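Wustora Hand Tool: Set-up and Operating Guide

Section 4. Recording a task by hand

Before you begin this section, the hand tool must be charged, paired with the recorder and calibrated as set out in Section 3. If the status light is amber, go back and repeat the jaw calibration. Recordings made with an amber light will be stored but cannot be used for training.

4.1 Preparing the work area

1. Choose a table with a plain, matt top. Glass and polished metal give poor tracking.

2. Clear away anything that is not part of the task. Items on the floor or on shelves behind the table may stay, provided nobody moves them during the session.

3. Put the task objects within easy reach. You should be able to complete the whole task without walking or leaning on the table.

4. Switch on the room lights and close any blinds that let direct sun fall on the table top.

5. Place the start card at the near edge of the table, with the printed side up.

Note: The start card is needed only for the first recording of a session. Take it off the table once the recorder has confirmed the position.

4.2 Starting a session

1. Hold the tool by the grip with your index finger resting on the trigger. Do not squeeze it yet.

2. On the recorder, select New session and enter the task name. Use the same spelling every time. "Hanger to basket" and "Hangers to basket" will be stored as two separate tasks.

3. Enter your operator initials.

4. Point the tool at the start card from a little above it and keep still until you hear two short tones.

5. Squeeze the trigger fully, then let it go. The jaw reading on the recorder should fall to zero and return to the open value. If it does not return, see 4.6.

Caution: Keep hair, sleeves and lanyards away from the jaws. The return spring is strong enough to pinch.

4.3 Recording a demonstration

1. Move to the start position, with the jaws open and the tool held over the table.

2. Press the thumb button once. A single tone marks the start of the recording.

3. Wait one second before moving.

4. Carry out the task at a steady pace, a little slower than you would with your bare hand. Avoid sudden stops.

5. Close the jaws fully on the object before lifting. A half-closed jaw is read as a deliberate position and the robot will copy it.

6. Release the object, draw the tool straight back and open the jaws to their full width.

7. Press the thumb button again. Two tones mark the end.

8. Check the recorder. A green bar means the recording has been kept. A red bar means tracking was lost, and the recording must be repeated.

Do not touch the task objects with your free hand while a recording is running. If an object falls or rolls away, press and hold the thumb button to cancel, then reset the objects and begin again. A fumbled grasp that you recover from with the tool alone may be kept. Mark it "R" in the notes field.

4.4 Thin and flat objects

Cutlery, cables, wire hangers and similar items need more care than boxes or cups. The finger tips are wide compared with the object, and a small error in height will push it along the table.

1. Open the jaws fully while the tool is still well clear of the object.

2. Bring the tool down at a shallow angle so that the finger tips reach the table on either side of the part you mean to grip.

3. Keep that part between the tips. One finger may pass over another part of the object, as long as it does not press on it.

4. Let the tips touch the table lightly, then close.

5. Lift by a few centimetres and pause before carrying the object away.
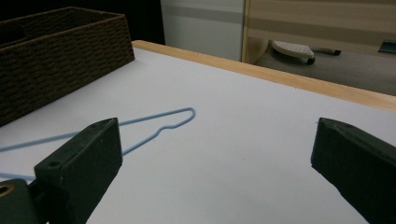 Ettore Sartori

On the approach, a narrow rounded end of a wire object may lie closer to one finger than to the other. You do not need to centre it exactly. Correct the position with a small movement of the wrist before closing, and include that movement in the recording. The robot will meet the same offset in use and needs to have been shown what to do about it.

Containers should be placed on the table before recording starts and should not be moved between the approach and the release. A dark woven basket is suitable for hangers. Change its position between recordings, not during one.

4.5 How many recordings to make

For a task with one object and one container, record in sets of 6. After each set, turn the object and shift it to a new place on the table. When a session is finished, leave the tool on its cradle until the upload is complete.

The Boonchu sample task supplied on the recorder contains 459 recordings. It can be played back for reference but cannot be edited or added to.

4.6 Faults during recording

Jaw reading does not return to open: Check for fluff or tape on the finger slides. Clean with a dry brush. Do not oil the slides.

No tone when the thumb button is pressed: The session has timed out. Select Resume and show the start card again.

Red bar on several recordings in a row: The camera view is being blocked or the table is too plain for tracking. Wipe the lens, then place a patterned item at the far side of the table and leave it there for the rest of the session.

Finger tips do not meet when closed: A finger has worked loose. Stop recording, refit it as in Section 2 and repeat the calibration. Discard any recordings made since the last good check.

Replacement fingers are supplied in pairs from the Hudunton depot. Do not fit one old and one new finger together.

Section 4 revised November 15, 2018. Checked by Evaristo Galli.

Go on to Section 5, Sending recordings to the robot.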